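Updated 2020-12-23

# Setting up a sorting tray for small parts

These are the steps we use at Rizk when a mixed box of screws, clips and washers needs sorting. You need a shallow tray, a clear table, and enough small jars or bags for what you expect to find. The method works for beads and buttons too.

## Before you start

1. Clear the table and wipe it down. Let it dry.
2. Wash the tray with dish soap and rinse it well. Oil from old parts leaves a film that holds dust.
3. Put the tray on the side of your weaker hand. Keep the other side free for jars.
4. Label the jars now. Part name first, then size.

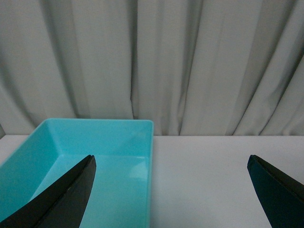
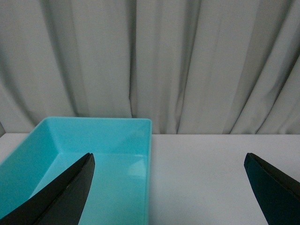 Pick a tray color that none of your parts share. Steel and brass both stand out well on a bright color, and clear plastic clips are the hard case. The turquoise tray on the white table also keeps its outline easy to see, so you know where the edge is without looking straight at it. If your tray is glossy, move the lamp to one side until the glare is off the floor of the tray — small washers disappear in it.

## Sorting

1. Pour in one scoop. The parts should lie in a single layer.
2. Pull out the largest pieces first and put them in their jars.
3. Sort what is left by type, then by size. Push each type into its own corner.
4. Empty the corners one at a time. Check the label before you tip anything in.
5. Wipe the tray and pour the next scoop.

Stop after 12 scoops and take a break. Mistakes with similar thread sizes go up when your eyes are tired.

## Odd parts

Keep one jar for anything you can't name. We had 2 of these jars by the end of November, mostly spacers from the old Wultis shelving. Bag those with the order number if you have it (ours is 3543) and store them with the shelf hardware.

Close every jar before you move the tray. Rinse the tray, dry it with a lint-free cloth and store it upside down.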